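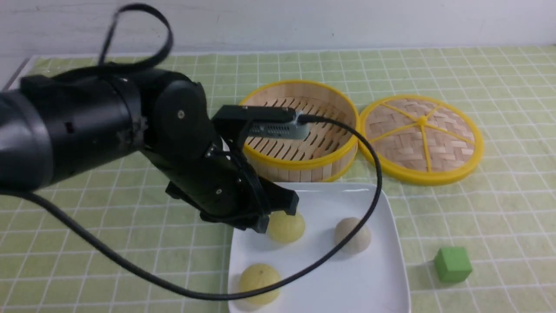 Steamed buns at the shared table: an interview with Malathi Annamalai

2018-11-21

The Dellton Centre for Home Cooking has offered evening courses to local residents for four years. Its course in steamed breads, introduced last January, now has a waiting list of 52 names. Malathi Annamalai, who leads the course, met the editor of the centre's bulletin in the teaching kitchen to discuss the bamboo steamer, the dough and the way in which the table is prepared.

Mrs Annamalai trained as a baker and spent much of her working life producing tin loaves. She came to steamed dough late. "I had always thought of bread as something with a crust," she said. "A steamed bun has none, and for the first few months I did not know how to judge one. I was looking for a colour that was never going to come."

The first lesson is given over to the basket. Participants are asked to look at the strips across the base and to consider where the steam will travel. "People want to fill every space," Mrs Annamalai said. "The dough needs room to swell and the steam needs room to rise. If the buns touch, they will tear when they are parted, and the torn side is always the one that faces the guest."

She is firm in her preference for a woven lid. Metal lids, in her experience, collect water on the underside and let it fall on the dough, leaving marks on the surface. "Bamboo takes up a good deal of that water. It is an old answer and it works. I have used glass lids with a cloth tied beneath them, and the results were perfectly acceptable, but one has to remember the cloth."

Asked about the pale yellow bun, Mrs Annamalai explained that the course teaches two doughs. The first is plain. The second contains a little cooked pumpkin, pressed through a sieve and left to cool before it meets the flour. The recipe was brought to the centre by Gizella Csonka, a former participant who now assists with the practical sessions. "Gizella uses 60 grams of pumpkin and I use 70," Mrs Annamalai said. "We have agreed to print her figure, and I continue to use mine."

Both doughs are shaped by hand into rounds, with the join underneath. Participants tend to hurry this stage. A loose join will open in the steam, and the bun will lean to one side. Mrs Annamalai does not regard this as a serious fault, although she does ask for the bun to be cut open so that the whole group can look at the crumb.

The conversation turned to the laying of the table, a subject on which the centre receives a surprising number of letters. The steamed bread course has its own cloth, light green with a white grid, chosen by Vanderleia Peixoto when the kitchen was refitted. "Vanderleia wanted something cheerful that would still let pale food be seen," Mrs Annamalai said. "On a white cloth a plain bun disappears. The green is kind to it - and kind to the bamboo as well."

The centre's guidance is that the basket should come to the table itself, with the lid laid flat beside it and a plate within reach. Mrs Annamalai was asked whether this was a matter of appearance. "Partly. I also like people to lift the lid for themselves. When Silvana Peixoto first came with her sister, she told me that she had never been allowed to touch the serving dishes at home. I thought about that for a long time afterwards."

On the care of the basket she was brief. It should be rinsed in hot water without soap, wiped, and stood on its side in moving air until it is fully dry. It should not be put away in a closed cupboard on the same evening. A basket that has begun to smell of mould cannot, in her view, be recovered, and participants are advised to replace it.

The next course will add a session on savoury fillings, beginning with cabbage and mushroom. Mrs Annamalai is still testing the quantities. "The mushrooms give up more water than I would like," she said. "I have three weeks to persuade them otherwise."

Residents who wish to join the waiting list should write to the course office at Dellton, stating whether they have a steamer of their own or would like to borrow one from the centre.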